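Two-arm bench cell, Vundcombe shared workshop
Build gallery, page 7
Last updated 16 August 2018

The Morkomow cell is a pair of small arms on a common rail, built on one bench at the Vundcombe workshop. The current job is sorting rubber bands by colour into plastic baskets. The wallpaper on the three walls was left over from a hallway and went up in an afternoon. Arm control is by the Astby board set, one board per arm, with the motion script written here.
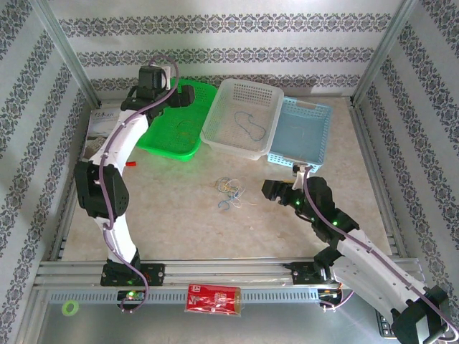

Loose bands in the middle of the floor, baskets along the back. Purple cable runs the length of each arm.
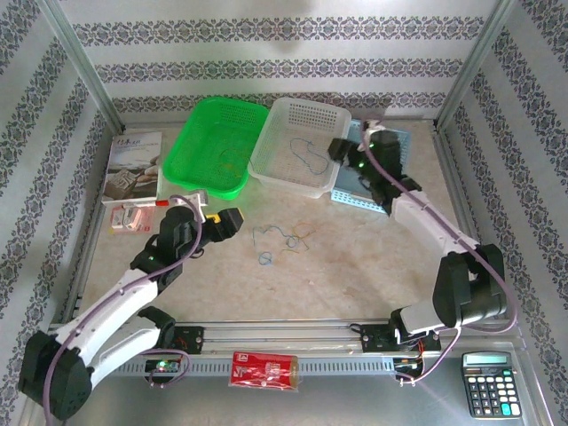
Right gripper over the light blue basket, left gripper on the side nearer the bands. Each carriage has its circuit board below it on the rail.

Notes on the rail

Both carriages share one length of slotted aluminium. They are clamped during a run and only moved when the layout changes. After a move, the zero position of each arm has to be set again before the script will start. The clamp bolts are M5 and want checking after every 8 hours of running. One worked itself free during the first long test and the left arm drifted enough to miss the basket altogether.

Notes on the grippers

Parallel jaws, bare for the moment. A band lying flat is the hard case: the jaws close above it and come up with nothing. Lowering the approach height helped, at the cost of more contact with the floor panel. Silicone pads are on order from Nghiêm and will be fitted in October.

Closing speed is set low. Faster closing flicks thin bands away.

Test log

Target is 200 picks without a hand in the cell. Best run so far ended when two tangled bands were lifted together and dropped across the rims of two baskets. The script has no check for this yet.

Still to do
Strain relief on both cables
Second light over the back wall
Software limit to keep the wrists apart over the middle basket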